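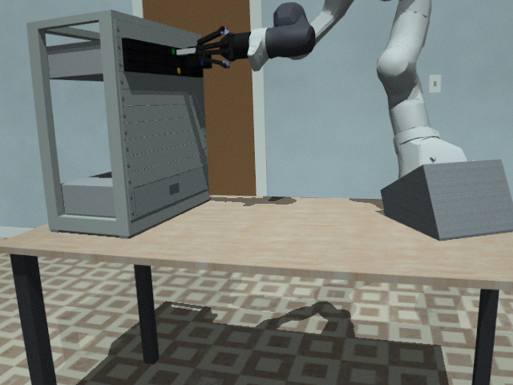 Attachment 1: rack from the open side, upper and lower units with the gap between them

Subject: Nightly backup reports 100% complete, files missing on restore
Product: Iltora Backup, server edition
Site: Sheehan office
Opened by: Marius Ilie
Status: Open (was closed by Volthorpe support, reopened by customer)
Priority: Normal (customer asked for High)

Customer, first message

The nightly job starts at 10 p.m. and every morning the report says 100% complete, zero errors. In September I tried to restore one project folder and 12 files came back with the right names and a size of zero bytes. The originals on the server open fine. So the report is wrong, or I don't understand what "complete" means in your product. Please tell me which.

I've attached the job log and the restore log.

Volthorpe support

Thank you for contacting us. Zero-byte files are usually the result of an unstable network connection. Please restart the server and the backup unit, replace the network cable, and run the job again. Please also confirm that the equipment has adequate airflow.

Customer

Restarted both. Replaced the cable with a new one, then with a second new one. Same 12 files, same zero bytes. I would expect a bad cable to pick different files now and then.

I don't see what airflow has to do with it.

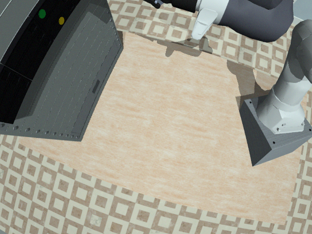

Attachment 2: work table from above, tile floor around it

Volthorpe support

Thank you for the update. We recommend updating to the latest version, which contains general reliability improvements. As we have provided a solution, this ticket will now be closed.

Customer, reopening

Please don't close this. I read the release notes for the latest version from top to bottom and there's nothing in them about empty files. "General reliability improvements" could mean anything. I installed it anyway so that we could stop talking about it. The job ran overnight, the report said 100%, and I restored the folder to a blank drive. Twelve empty files.

What I've checked on my own so far:

Disk space on the backup unit. Plenty.

Permissions. The backup account can read all 12 files. I logged in as that account and opened them one by one.

Antivirus. Turned off for one night, no change, turned back on.

File names. I thought long names might be the trouble. Copied one of the bad files to a short name in the same folder. The copy backed up correctly, and so did a copy with the original long name in a different folder. That's the first thing I've seen that changes the result, and I don't trust it yet.

Compression. The knowledge base says to turn it off for "certain file types" and doesn't say which types. Turned it off, no change. 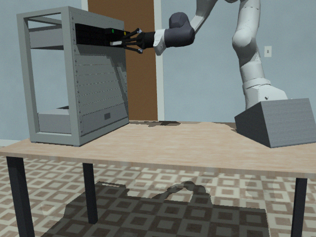
The other thing I noticed is that all 12 files are drawings saved by Plarnex, and all of them were open on somebody's computer when the very first full backup ran. Every job since then has been incremental. My guess is that Iltora couldn't read the locked files, wrote an empty placeholder for each, marked them as done, and has skipped them every night since on the grounds that they haven't changed. A fresh copy counts as a new file, so it gets read properly. I can't prove this from the log, which lists the files as "processed" and leaves it there.

Volthorpe support, second level

Your description is consistent with a known behavior in the handling of locked files. Running a new full backup should resolve it. You can also turn on "Verify contents after job" under Advanced. It is off by default.

Customer

I ran the full backup with everybody logged out. It took until 2 the next afternoon. All 12 files now restore at the correct size and open in Plarnex.

I'm leaving the ticket open for two questions. Why does a file the program couldn't read count toward the 100%? And why is the setting that would have caught this turned off by default? "Known behavior" doesn't answer either one. I'd also like to know where it's known, as I searched your knowledge base for "locked" and got an article about forgotten passwords.

Verify is on now. I'm restoring a random folder every week until I hear back.

Volthorpe support

Your feedback has been passed to the product team. May we close this ticket?

Customer

No.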